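Lindix quilted blanket – seven months on
14 shares | 6 comments
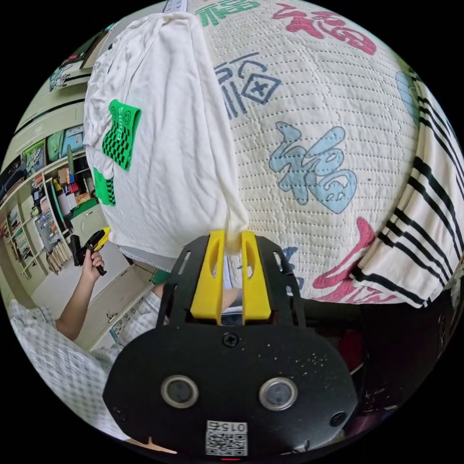

Posted by Alois Aebischer, 20 Feb 2019

Quick one as I've got a wash on. Bought the Lindix quilted blanket last July, the white printed one, single size. Paid 45 for it at the Denton shop, reduced. Have had it on the bed, on the sofa, and for the last couple of months mostly as the thing I sort clean laundry on. It's in the photo behind one of the white T-shirts. So this is a review of a blanket by someone who folds a lot of T-shirts on it.

Looks first. White, quilted, fine rows of dotted stitching all the way across. Big printed characters, which I wanted. No flowers, no scalloped edge, no big diamond pattern. From across the room you mostly see the big characters, close up you get the little rows. I like it more than I thought I would. My sister says hospital. Fair enough.

Weight. Mine comes out at 900 grams on the kitchen scales, folded up and balanced on a bowl, so don't hold me to the last gram. Light for a bed. Fine from spring through to autumn, in January I had a second one over it and socks on. If you want something heavy to hide under this isn't it. For the sofa it's spot on.

Washing. Forty degrees, every time, normal powder. The label inside says thirty and I ignored that. Came out a bit smaller after the first go – lengthways mostly, a couple of fingers' width – and hasn't moved since. Colour has stayed good. I had a tea spill in the autumn, soaked it overnight in the bath with some oxygen bleach stuff and it went completely. The stitching has held apart from one row near a corner where there's a loose end. Snipped it, hasn't run. I'll keep an eye on it.

Drying is the annoying part. Takes ages on a rack, the layers hold water in the middle and it feels dry before it is. Twice I've put it back on the bed and then had to take it off agian. Outside on a line it's fine, half a day with a bit of wind. Tumble dryer on low works too but it comes out creased along the folds and you have to flap it about.

As a surface for folding – yes, very good. Better than the bare table, where T-shirts slide about and you end up chasing the sleeves. The quilting grips a bit. You can lay a shirt down, smooth it from the middle, turn the sides in and it stays where you left it. Especially helps with thin cotton ones which crumple up the moment you pick them up by one corner. Only problem is white on white. If the shirts are white too and the light's poor I lose the hem every time. A coloured blanket would be more sensible, I know.

Does shed a little lint at first. Dark clothes on it in the first few weeks, had to go over them with the roller. Stopped after the third wash or so.

I had the Marulanda one before this, in cream. Thicker, softer on top, but the filling went lumpy within a year and it wouldn't go in my machine with anything else. The Lindix goes in with a set of pillowcases no bother. Marulanda is nicer to touch when new, I'd still give it that. Wouldn't pay for it twice.

Packaging was a zip bag, useable afterwards, I keep spare sheets in it. Zip is stiff.

Good: washes well, light, flat enough to work on, stitching neat.
Less good: slow to dry, shrinks a touch on first wash, not warm enough alone in winter, only comes in white and a greyish one.

Would buy again at the reduced price. At full price I'd probaly have a look round first. Four out of five.

Edit – someone asked about the double. Haven't had it, but I unfolded one in the shop and the stitching looked the same. No idea how it dries, slower I'd guess.

6 comments | 14 shares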